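What the lime does: a morning with Hutcombe's brick man

The owner of Rampersad Masonry doesn't like to be photographed and asked that his first name stay out of it. He has been repairing old brickwork in and near Hutcombe for most of his working life, and he would sooner talk about mortar than about himself.

We met at his yard on the Stonska road. He was sorting salvaged bricks into stacks by color.

"People call and say their bricks are bad," he said. "I go look, and the bricks are fine. It's the joints. Somebody came through years ago and packed them with hard cement, and now the water has no way out except through the face of the brick."

Old soft brick was laid in lime mortar, he explained. Lime is weaker than the brick and lets damp pass through it. Cement is stronger than the brick. When the wall moves or freezes, the brick gives first.

"You want the mortar to be the part that fails," he said. "You can replace mortar in an afternoon. Try matching a brick from a yard that closed before your grandmother was born."

His biggest job last year was the old Fisano bakery, where he and one helper raked out and refilled the joints on the street side. They replaced 113 bricks. The rest, he said, only needed to be left alone.

"The owner wanted it sandblasted. I told him I'd walk. You blast an old brick and you take the skin off. After that it drinks water like a sponge."

He quoted the bakery $3,475 for the lower section and was told by two people that he was too cheap. He shrugged about this. The upper section, which needed scaffolding, cost a good deal more, and he didn't want to give the figure.

Inside walls are a different sort of work. He gets a lot of calls from people who have pulled off plaster and want the brick to show. He usually asks them to wait a season before sealing anything.

"They go straight to the store and buy the shiny stuff. Then the wall gets salts coming through, white powder, and it lifts the coating off in sheets. Brush it dry. Leave it. Brush it again. If it's still doing it in a year, you've got a leak someplace and we should find that first."

He keeps 12 small jars of sand on a shelf in the office, each from a different pit. Most of the color in a mortar joint comes from the sand, he said, and he will mix test batches and let them cure on a board before he shows them to a customer. Wet samples are no use to anyone. They dry several shades lighter.

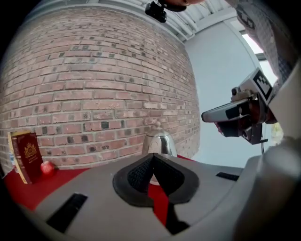 How does a homeowner tell if a wall has lime mortar or cement?

"Scratch it with a key. Lime will powder and come away. Cement won't do much of anything except wear out your key. If you're still not sure, bring me a lump the size of a walnut and I'll tell you at the counter."

He doesn't charge for that. A written report on a whole house is $675, and he said half the people who pay for one end up needing less work than they feared.

He plans to stop taking outside jobs in November and pick up again when the nights stay above freezing. Lime cures slowly and frost will ruin it. Over the winter he cleans bricks and does fireplaces.

"I get calls in January," he said. "I put them on the list for spring."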